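29/05/2025
文・Henríquez法律事務所ニュースレター編集係

倉庫荒らし事件の判決と、被害に遭った側の手続きについて

Jerow地区の貸倉庫で昨年11月に起きた連続侵入事件で、地方裁判所は被告の男に懲役6年の実刑判決を言い渡した。検察側の求刑は8年だった。起訴されたのは侵入窃盗15件と、逃走時に警備員を突き飛ばしてけがをさせた強盗致傷1件で、弁護側は後者について暴行の故意を争っていたが、判決はこれを退けている。

被害が最も大きかったのは、工具販売のGornonが借りていた区画である。在庫の電動工具など281点が持ち出され、被害届の額は250万円近くになった。このうち警察が買い取り店などから押収し、所有者に戻ったのは一部にとどまる。隣の区画を使っていた運送業のDriltanceは、扉と錠を壊されたものの、荷物の被害はなかった。

判決理由では、被告が以前この倉庫の清掃を請け負う会社で働いており、夜間の巡回時刻を知っていた点が重く見られた。共犯者がいたかどうかについては、証拠上はっきりしないとして認定を避けている。被告側は控訴するかどうかを明らかにしていない。控訴の期限は判決の言い渡しの翌日から14日以内である。

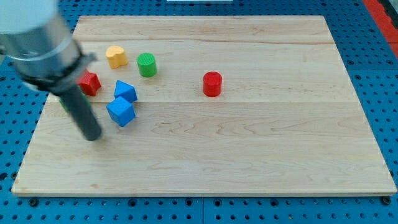
さて、当事務所にはこの事件のあと、倉庫や店舗を借りている方からの相談が続いた。多かったのは、刑事裁判で有罪になれば損害も自動的に弁償されるのか、という質問である。結論をいえば、自動的には弁償されない。刑事裁判は刑罰を決める手続きで、盗まれた物の代金を受け取るには、示談をまとめるか、別に民事の請求をする必要がある。

刑事裁判の結果を利用して賠償を求める損害賠償命令という制度もあるが、対象になる罪は限られていて、窃盗は含まれない。今回のような侵入窃盗では、通常の民事訴訟か支払督促を考えることになる。相手に財産がなければ、判決を取っても回収できない場合がある。費用との兼ね合いは早い段階で相談してほしい。

不法行為による損害賠償の請求権は、損害と加害者を知った時から3年で時効にかかる。加害者が分からないままでも、行為の時から20年が過ぎると請求できなくなる。人の生命や身体を害された場合は、3年ではなく5年になる。

押収された品の返還については、担当の警察署または検察庁に問い合わせる。裁判で証拠として使われている間は戻らないことが多いが、仮還付という形で先に受け取れる場合もある。問い合わせの際は、被害届の受理番号のほか、製造番号の控え、購入時の領収書や納品書があると話が早い。Gornonの件でも、製造番号の一覧が残っていた品は本人確認のあと比較的早く戻り、控えのなかった品は確認に時間がかかった。

保険に入っている場合は、刑事裁判の結果を待たずに保険会社へ連絡する。契約によっては通知の期限が定められている。倉庫会社の責任を問えるかどうかは、区画を借りているだけなのか、荷物の保管を任せているのかで変わるので、契約書の表題だけで判断せず、条項を確認する必要がある。

相談の予約は事務所の受付で承っている。契約書の写しと被害品の一覧を持参していただきたい。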